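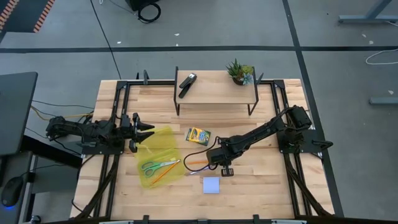 Desk supply reset, thread. I do this twice a year, August and December, and the rules have been stable long enough to write down. The surface gets cleared first and only the items under review go back on it. This round: stapler and succulents up on the small raised shelf, crayon box and yellow translucent folder down on the wood. The shelf is the permanent zone. Anything on the tabletop has to justify itself or go in a drawer.

2/ Shelf rule: two items maximum, one per half. A shelf with three things on it becomes a shelf with nine things on it by December. Mine has thin metal legs, so I also keep the heavy stuff off it. A full tape dispenser is too much. A stapler is fine.

3/ Stapler. Standard strip, 210 staples, 20 sheets nominal. I stop at 15. Past that the legs fold unevenly and you end up pulling them out with a thumbnail. If you regularly go over 15, buy a heavy-duty one and store it somewhere else. It doesn't need to live at arm's reach.

4/ Plant. Counts as an item. It takes up shelf area and it sheds. Spiky rosettes collect eraser dust, and a soft dry paintbrush clears it. Don't wipe an echeveria with a cloth, you'll take the bloom off the leaves and it doesn't come back on that leaf.

5/ Folders. I use translucent ones only. Opaque folders need labels, and I don't keep labels current. With translucent you read the top sheet through the cover and put it back. Yellow is for anything open. Closed items move to clear.
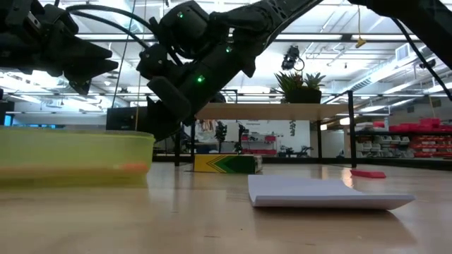

6/ Loose paper is the main failure point. A sheet left out on a desk picks up a curl within a day or two in a humid room, and a curled sheet won't feed through my scanner. Flat in the folder the same hour, or recycle it. There is no third pile.

7/ If it has already curled: under a heavy book overnight, curl side down. Rolling it backward over the desk edge is faster and leaves a crease about half the time. I've stopped doing it.

8/ Glossy finish on a wood top. Looks good, shows everything. Every small mark and speck is visible under overhead light. I go over mine with a damp microfiber, then a dry one. No spray polish: it leaves a film and paper drags on it.

9/ Crayons. Keep them in the cardboard box they came in. I tried a tin (Edside, the flat hinged one) and a zip pouch from Kutlow. The tin let them roll and chip, the pouch snapped two in the first week. The original box holds them upright and tells you when one is missing. Tape the end flap when it starts to split.

10/ Store the box flat and out of direct sun. Wax softens well before it melts and the wrappers stick to each other.

11/ Pencils. I keep 12 in service and the rest sealed. Test for keeping one: straight shaft, ferrule tight, eraser still soft. Press the eraser with a thumbnail. If it's glazed or hard it will smear, and a cap eraser is cheaper than a ruined page.
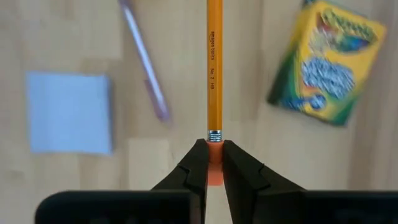 No. 2 HB, pink eraser. Standard issue.

12/ Grade. HB covers all of my use: forms, lists, marking wood. 2B is nicer to write with and dirties every sheet stacked on top of it. 2H survives handling and scans badly.

13/ Length cutoff is half. Below that I can't hold one properly and they go in the shop drawer for layout work.

14/ Drawer inserts, asked last time. Moya tray, the 350 mm one. The 400 mm is a better layout but needs a deeper drawer than mine. Measure the inside depth with the drawer fully closed, the runners take more than you'd expect.

15/ Inventory lives in a plain text file. One line per item: name, location, date checked. I used the Vukeck app until it started wanting an account. Exported 903 lines, deleted most of them. Nobody needs a record for individual binder clips.

16/ Results this round. Kept on the surface: folder, crayon box. Kept on the shelf: stapler, plant. Everything else in a drawer. Time spent was up to two hours including the wipe-down.

17/ Open question: rubber feet for the shelf legs. The bare ends are going to mark the finish eventually. Felt pads fall off on anything that narrow. If you have a push-on cap that fits a thin leg and doesn't yellow, send me the size.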